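Room for One Desk and One Fridge
Fitting out the small shared workroom

By Shalini Pandey

31 May 2019

The shared workroom is the least planned space in most small buildings. It inherits a desk from one tenant, a refrigerator from another, and a layout from whoever carried them in. Over the past year I have visited a number of these rooms to look at how furniture and appliances are chosen, placed and maintained, and what the results cost.

The rooms have a good deal in common. The walls are white, the desk is white, and the refrigerator is the largest object in the place. Storage is usually whatever came attached to the desk. What varies is the quality of the fitting out, and that can be checked with a tape measure and a damp cloth.

Start with the desk. Steinar Bjarnason has assembled and repaired office furniture for 19 years, most of them with the fit-out firm Grímsdóttir, and he looks at the front edge first. A straight edge suits a wall. A stepped edge, where one part of the top projects and the rest is set back, gives more depth at one end and lets a chair sit closer at the other. It also fixes which way the desk can face, as the top can't be turned around without putting the step against the wall.

Bjarnason recommends drawing the outline on the floor in chalk before ordering. "People measure the longest side and stop there," he says. "Measure the step as well, then the space behind the chair." 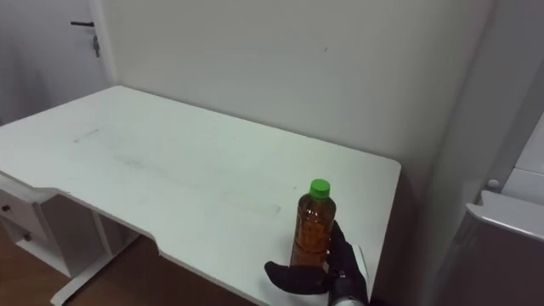
Matte white tops are popular for good reason. They throw little glare and they match most walls. Their weakness is that they record use. Grey streaks come from shoe rubber, pencil and the undersides of metal objects, and most will lift with a mild detergent and a soft cloth. Scuffs in the finish itself will not. Scouring powder makes them worse by polishing the area around them, which then shines at a different angle from the rest.

Tape is a separate problem. Adhesive left on a desktop holds dust and darkens along its outline, so a label or cable guide can leave its shape behind long after it has been peeled off. Warm the residue with a cloth soaked in hot water, leave it for a few minutes, and roll it away with a fingertip. A plastic scraper is acceptable. A blade is not. Any solvent should be tried first on the underside of the top.

Bottles belong well back from the front corner, which is the part of a desk most often caught by a hip or a sleeve. Screw caps should be closed fully between uses. Coloured liquids deserve extra care near an unsealed joint, where a stain can work in beneath the surface.

Small drawer units hung under the top are useful, with limits. They keep the floor clear for sweeping, but they take up knee room and put their load on a few screws. Bjarnason retightens those screws every 12 months. He also suggests checking that a seated person clears both the drawers and any foot bar on the frame, a clash he sees often where desk and drawers have been bought separately.

The refrigerator needs more thought than it generally gets. Sólveig Bundgaard manages leased rooms at Lamard, where a tall unit is now standard. A full-height model uses less floor for the food it holds, she notes, but it needs a clear door swing and air behind it. Her own specification calls for 580 millimetres of open floor beside the handle side and a budget of $300 for delivery, levelling and a replacement door seal.

Seals are the part to watch. Wipe them monthly, including the fold, and test them by closing the door on a strip of paper. If the strip slides out freely, the seal is tired or the cabinet is out of level. Level first – it costs nothing.

Grey finishes hide fingerprints better than white ones, though the front edge of the door still collects them wherever hands push it shut. Clean along the edge, top to bottom, and dry it straight away.
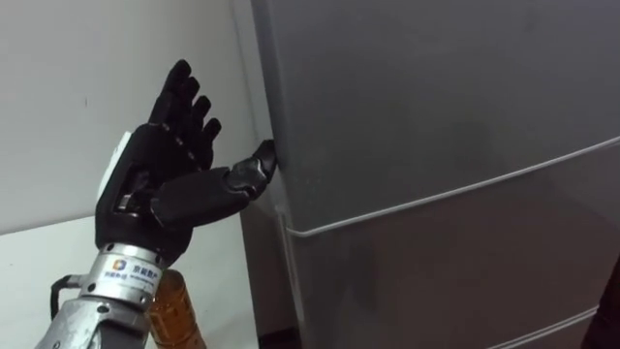
Before you order

Measure the doorway, the corridor and the tightest corner on the route, in that order. Bundgaard has turned back two refrigerators at the same stairwell.

Check which side the door hinges are on and whether they can be swapped.

Ask for the desk's drawing with the frame shown. Many drawings give the top only.

Confirm that replacement knobs, feet and seals can be bought singly. At Lamard, spare parts are listed on the room's inventory sheet, next to the date of the last check in April.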